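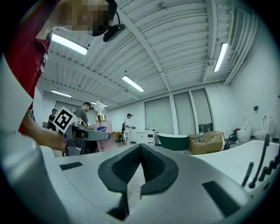
**NEWS RELEASE | Healthy Aging**

# Fondville Opens Home Fall Prevention Program to Residents 65 and Older

FONDVILLE – Residents age 65 and older can sign up starting in February for a home-based fall prevention program run by Iltia Senior Health. The program pairs each person with a physical therapist for 6 weeks of balance and leg strength training, along with a safety check of the home and a review of current medicines.

Iltia first offered the program in the Eltuvbridge district, where 1,312 older adults completed the full course. The expanded program has room for 4,000 participants across Fondville, including people who live in assisted living apartments and those who have recently come home from the hospital.

"Many of our patients stop going out after a first fall, and they lose strength month by month," said Barbara Szczepańska, director of community programs at Iltia Senior Health. "We want to meet them before that happens, or soon after it does, and work with them in the rooms where they spend their day." 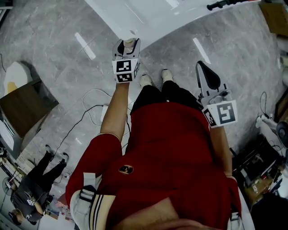
*A person in a dark red shirt at a white table, using two hand-held grippers.*

Each participant receives 2 therapist visits per week. During the first visit, the therapist tests walking speed, standing balance and the ability to rise from a chair without using the arms. The results are sent to the participant's own doctor with written consent. Later visits cover stair use, getting in and out of the bath, and how to get up safely from the floor.

The home check looks at lighting, loose rugs, handrails and the height of beds and seats. Small repairs and grab bars will be supplied through the Mazurek Fund at no charge to households that meet its income limits. Renters will need a signed form from the property owner before any hardware is installed.
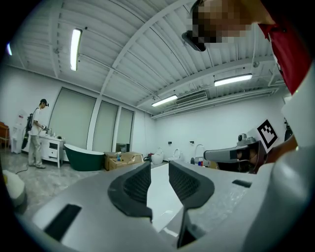
**Iltia Senior Health – Department of Rehabilitation and Mobility**

Baoshan Kong, lead physical therapist for the department, said family members are welcome at all visits.

"A daughter or a neighbor who knows the exercises can help a person keep them up after our last appointment," Kong said. "We will leave a printed plan in each home and call once a month to ask how it is going."

Residents may apply by phone or in person at the Iltia clinic in Eltuvbridge. A doctor's referral is not required. Applicants should have a list of current medicines ready and should report any fall in the past year, even one that caused no injury. People who use a walker or cane are eligible. Those who cannot stand without help will be referred to Iltia's in-home nursing service.

Phone lines open at 8 a.m. Interpreters are available on request.

**Media contact:** Office of Community Programs, Iltia Senior Health, Fondville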